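**Cell tech wanted, simulated arm cell – contract, starts October**

Senlow needs one person to set up and look after a simulated pick cell. One arm, one table, small blocks. Maëlys Royer has kept it running up to now and moves over to the Akent line in October, so theres an overlap of 18 days if you can start on time.
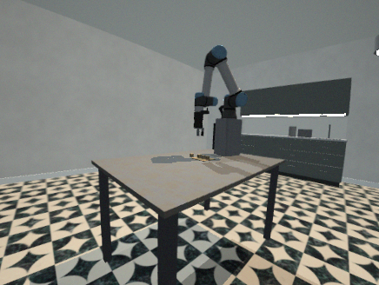 *The cell from the table side. Six axes, parallel-jaw gripper.*

What you'd be doing:

- Base and pedestal placement, checked against the drawing after every rebuild
- Tool offset and finger closing width. The small cubes go in the jaws square or they don't go in
- Wrist view: recalibrate when lens settings change, log the numbers

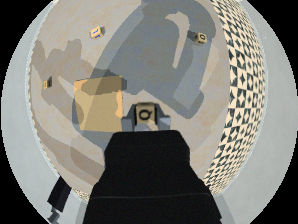
Also grip force. Too much and the physics gets jumpy, too little and you're chasing cubes across the table. Expect to spend most of week one on contact settings. There's a fault list with 19 open items, some old, some probably dupes – sort it, close what you can.

- Joint limits and home pose, esp. elbow clearance on the low approaches
- Approach height over flat pieces, needs redoing

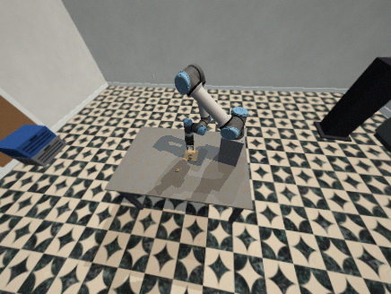 *Low approach, tool close to the back edge of the block.*

You should have worked on a real or simulated arm before, doesn't matter which make. Comfortable reading logs. Basic scripting. Able to write a handover note other people can folow.

Nice to have: render settings, shadows in particular. Lemaire experience a plus.

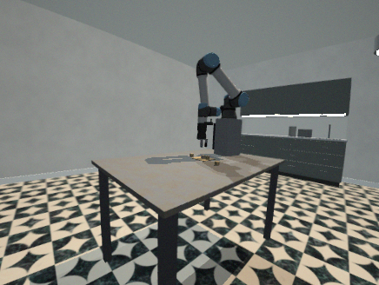 *Jaws empty, over the blocks.*

28 hours a week, mornings prefered, remote OK but two days a month at Kastedthorpe. Pay depends on experience, ask.

To apply: short note plus one fault you tracked down and how. One page max. Send to Stanisława Gajewski, Senlow, Kastedthorpe office. No cover letters pls. Calls are 30 minutes, after 2 pm.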